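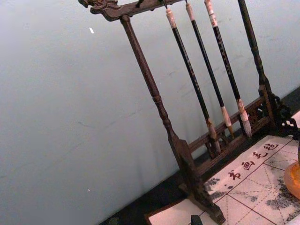
Brush rack, carved end of the crossbar

Gurketti jam night: the new sign-up rules

Vutitz Area Players Board > Live Music > Jams and Open Mics

lowfretbuzz
Posted May 30, 2024

So the new rules are up on the wall at Gurketti, next to the bar, in a font that means business. For those who haven't been in:

Sign up in person, no texting your buddy to put you down.
Two songs per group. A medley is as many songs as it has songs in it.
Four players on stage, max, not counting the house drummer.
House amps stay where they are.
If you're called and you're in the parking lot, you're at the bottom of the list.

I have been playing that room since the stage was a rug. My first reaction was to get huffy, and my second was to remember February, when I sat through a version of Stormy Monday that was still going on Tuesday. So I'm torn. What does everybody think? I'd especially like to hear from horn players, who I believe are being legislated against.

tenorsaxdad
Reply

We are being legislated against. Four on stage means guitar, guitar, bass, and the guy who told the other three he sings. Show me where the sax goes. I've been carrying that case up those stairs for years and now I'm going to carry it up, drink a ginger ale, and carry it down.

Medley rule is fair though. I was in the medley. I would like to apologize for the medley.

pick_of_the_litter
Reply

Good rules, overdue. Last month there were 18 names on the list when I got there and I was home in my pajamas before they reached number ten. I had practiced. I had told my mother.

People forget the whole idea is that strangers get up together. What we had was three finished bands doing their set for free and the rest of us clapping for it. The Mfinanga guys are terrific, I own the record, but they don't need a jam night. They have a van.

mfinanga_bass
Reply

Hi, it's me, from the van.

We signed up like everybody else. Nobody was waiting behind us that first time, or not that we could see, and Mwende asked us to keep going. The second time, okay, yes, we got comfortable. But I'd point out the room was full when we played and it was a good deal less full afterward, and a bar that sells drinks notices that kind of thing. I'm fine with two songs. I just don't love being the reason there's a sign.

lowfretbuzz
Reply

You aren't the only reason there's a sign. You're maybe paragraph one of the sign.

quarterinchjack
Reply

I do sound there on the off weeks, so let me say the boring part. The player limit is because of inputs. The Setis board has a couple of dead channels and has had them since before I started, and when six people get up I'm running one vocal mic for three singers who are all sure they're the lead. It squeals. Then they look at me.

If the horn players want a spot, horns don't need an amp, they need one mic at the front, and I've got one. Let it be four plus a horn. I'd sign that petition.

tenorsaxdad
Reply

This man gets my vote for whatever office he's running for.

harpin_on
Reply

Is harmonica a horn? Asking as a citizen.

quarterinchjack
Reply

No.

harpin_on
Reply

Noted. I'll be in touch with my representative.

Rhoda's Capo
Reply

Slightly different complaint from the ladies' table. In-person sign-up sounds fair until you look at who can get there when the list goes up. I work until seven. The list opens at six. By the time I walk in, the good spots belong to retired men with very nice Telecasters. I like the retired men! Several of them are on this board! But if the point is new people, and it's supposed to be, then hold a couple of spots back until eight. Pull names out of a coffee can for all I care.

pick_of_the_litter
Reply

I'd take the coffee can. I'd take it today. I know I said the rules were good, they're good with a can.

sixstringsteve_v
Reply

Going to be the grump. Every jam I ever saw get a rule sheet was closed within the year. You get rules when the person running it is tired of the people coming to it. The old way worked. You showed up, you hung around, you got nodded at, you played. If you weren't much good you got nodded at less, and you went home and worked on it. I came up that way and it did me no harm.

Rhoda's Capo
Reply

Steve, who was doing the nodding?

sixstringsteve_v
Reply

Well. Me, some nights.

Rhoda's Capo
Reply

Okay then.

mwende_m
Reply

Mwende Mrema here, I run the thing. Somebody sent me the link with a row of little flames after it so I assumed I was being burned at the stake, and this is a lot nicer than I expected.

I'm not tired of any of you, Steve, although I was pretty tired of you specifically in February. The sign went up because the owner asked me how the list works, and I started to explain it and could hear myself. It depended on who I owed a favor. That's no way to run a list.

A few answers. Horns: yes, four plus one horn, I'll write it in with a marker. Harmonica can share the horn mic if the horn player agrees, and I'm not going to referee that. The late spots are a good idea and I should have thought of it, I had the same problem when I was working days. Two of them, held until eight, names out of a can. Somebody bring a can.

And Mfinanga, you can close the night any time you like, after the list is done. If the list runs until midnight then you'll be closing for me and the dishwasher.

mfinanga_bass
Reply

The dishwasher has always been our core audience. Deal.
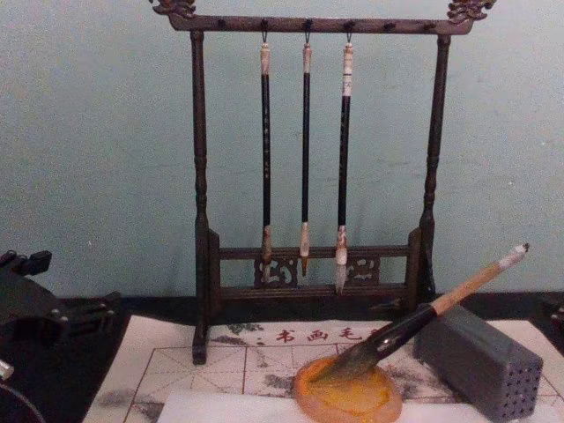
mwende_m
Reply

One more thing while I've got you all being reasonable, and it's cables. The house cables go into a milk crate at the end of the night and come out of it the next month as a single animal. Every changeover somebody is on their knees pulling at it while the room listens to the drummer keep himself amused, and I'd bet that costs us a whole group by the end of the evening. I want a board on the wall at stage left with a row of pegs along it and a hook for every cable, and they hang straight down with air between them, same as the three brushes on that rack. Long ones at one end, short ones at the other. When you come off, you coil yours and hang it up before you go to the bar. I will be watching, and I control the can.

quarterinchjack
Reply

I have asked for this in writing. I have asked for this out loud. I'll build it, if someone has a plank. Please, everybody, over-under coiling and not around the elbow. I've seen a grown man wind a good cable around his elbow like he was bringing in the garden hose.

lowfretbuzz
Reply

I'm the man and it was my own cable.

quarterinchjack
Reply

It was the house cable, and it crackles now.

harpin_on
Reply

I've got a plank. Would a plank get me my own mic?

mwende_m
Reply

It would get you thanked from the stage.

sixstringsteve_v
Reply

Still say a hook for every cable is how it starts. Next it'll be assigned seats. But my back doesn't care for the milk crate either, so put me down for a box of screws.

And what's the ruling on tuning? If I've got two songs, does tuning up come out of my time or the public's?

pick_of_the_litter
Reply

Tune at the table, Steve. They make a thing that clips on.

sixstringsteve_v
Reply

I've got one of those. The battery's been dead a while.

drumsntaxes
Reply

House drummer, reading this on my lunch. I notice I'm "not counting." I've been behind that kit for nearly every group you people have put together, in keys I don't have to know about, and I get one line in the rules as an exception. I'd like a break halfway through. Long enough for a sandwich. There are other drummers in town and they stand by the door with sticks in their back pockets looking at me like I'm a parking space.

mwende_m
Reply

Break granted. I'm embarrassed it wasn't in there. Drummers by the door, put yourselves on the list as drums and I'll slot you in after the sandwich.

tenorsaxdad
Reply

So to be clear on where we've landed, a horn is a person, a harmonica is a guest of the horn, the drummer is allowed to eat, and Steve needs a battery.

Rhoda's Capo
Reply

And I'm bringing the can. It's a big one and it still smells like French roast, so whoever draws should breathe through their mouth.

harpin_on
Reply

@tenorsaxdad how do you feel about sharing a mic? I'm a very considerate player. I mostly stay above the twelfth bar.

tenorsaxdad
Reply

Let me talk to my wife.

lowfretbuzz
Reply

Mwende, does the list still open at six for the rest of us, or is that moving too? I'd rather know before I leave work early and have to make up a dentist again.

mwende_m
Reply

Six. Give my best to the dentist.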